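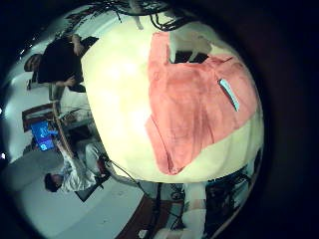 Revik was the first to reply, and he said to leave the gripper alone until the camera cable had been checked all the way back to the base. The rest of the thread is below, with the original post first.

Home | Topics | Unanswered | Members | Sign in

Wrist camera drops out on our folding cell
posted by Ataahua Hollis, 2022-07-19

Hi all, and thank you in advance for reading, I know I go on a bit! We have one arm set up for cloth handling, with a small wide-angle camera at the wrist, and since April the picture has been freezing whenever the arm reaches over to the far side. It comes back by itself after 3 seconds or so, but by then the controller has thrown a fault and we have to home everything again. It happened 31 times in our last 200 cycles. I've reseated the plug at the camera end and cleaned the lens (it needed it, poor thing). Should I be looking at the gripper next, or is this a cable problem?

Revik
Cable, I'd bet my lunch on it. Power down, lock out, then follow it from the wrist to the base with your fingers and feel for a flat or stiff spot, especially where it goes past the elbow. If you have a spare, run it loose along the outside with a few hook-and-loop straps and jog the arm slowly through the same reach. No freeze with the spare means you have your answer, and you can route it properly afterward. Leave more slack at the last joint than looks tidy. I went through two cables on mine before I learned that one.

Cao
same thing here, new cable fixed it

Monden
I'd agree with Revik, but please do look at the strap nearest the wrist while you're in there. Ours was pulled so snug that the connector got a little tug every time the last joint turned, and it took me nearly a whole afternoon to spot it, with the cover on and off more times than I care to remember. Once the new cable is in, redo your camera calibration before you go back to folding, even if the picture looks fine to you. I skipped it, and my picks landed off to one side until I went back and did it right. Good luck, and do let us know how you get on!

Contact us | Copyright 2022 | Back to top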